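4.2 Setting up the table top

The Ostcombe top is shipped with a thin film over the white surface. Peel it off before the first use, starting at a corner. Allow two people for steps 1 to 3.

1. Lower the top onto the base with the round opening toward the back.

2. Turn each fixing by hand until it stops, then tighten it with the key from bag 9.

3. Press down on each corner in turn. If the top rocks, adjust the feet as described in section 3.

4. Wipe the surface with a damp cloth and dry it.

NOTE: The round opening is for cables. Keep small items well away from it — anything that rolls can drop through to the shelf below.

4.3 Laying out a place

Set the plate first and arrange the rest from there. A mug goes to the upper left of the plate with its handle turned to the right. Small decorations can sit in the well of the plate or directly on the table beside it.
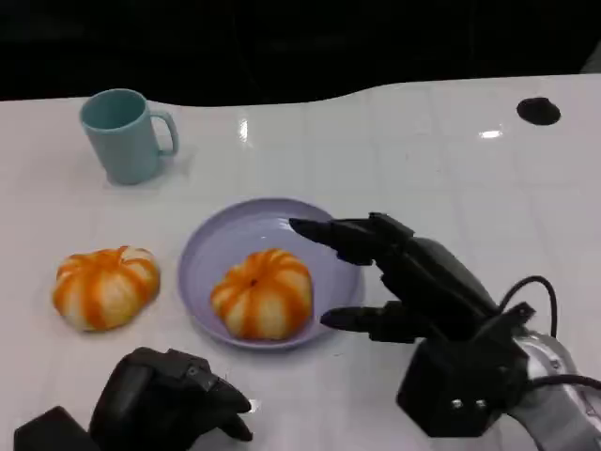
Photo: Neema Khaemba

The striped pumpkins are seasonal and are not supplied with the table. A plate with a raised rim, like the lavender one, is a good choice for round pieces. On a flat plate, put a folded napkin under them.

CAUTION: Lift mugs and plates when moving them. Grit caught under a ceramic base will scratch a glossy finish, and scratches cannot be polished out.

4.4 Clearing and cleaning

1. Take off loose decorations, then the mug, then the plate.

2. Wipe from the back edge toward you with warm water and a drop of dish soap.

3. Dry with a soft cloth. Streaks show most under a ceiling light, so check from a low angle.

Do not use scouring powder or bleach. For marks that stay after 2 wipes, see Stains, section 6.

Replacement opening cover: part 3496. Order through Itell — the cover is sold singly.

Section revised Sun 2 October, M. Owino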